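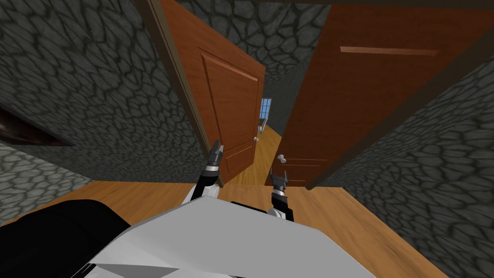 I finally gave up on the hallway closet in June and moved all the yarn into the spare room. Five years of "I'll use this someday" fills a lot more bags than I would have guessed!

The big job right now is the blanket. I started it on the train to Itville with a pattern that promised 42 rows of easy ripple stitch, and I'm on row 19, so you can see how that's going. The first ten rows got pulled out twice (I kept dropping a stitch at the left edge and then adding one on the right to make up for it, which is a terrible habit and I don't recommend it). Stitch markers fixed it. I had a whole tin of them the entire time.

The yarn is a wool blend from Jimham, the little shop by the bus station, and I love it – soft, a bit fuzzy, and it doesn't split. The color is called oatmeal but it's really more of a toast. I bought enough for about 60 inches across and I'm already nervous about running short, so I may do the border in the leftover green from last winter's hats.

If anyone has a border that looks good on ripple and isn't just plain single crochet, please leave me a link. I've tried a shell edge on a swatch and it went wavy in all the wrong places. Going to try again tonight with a smaller hook.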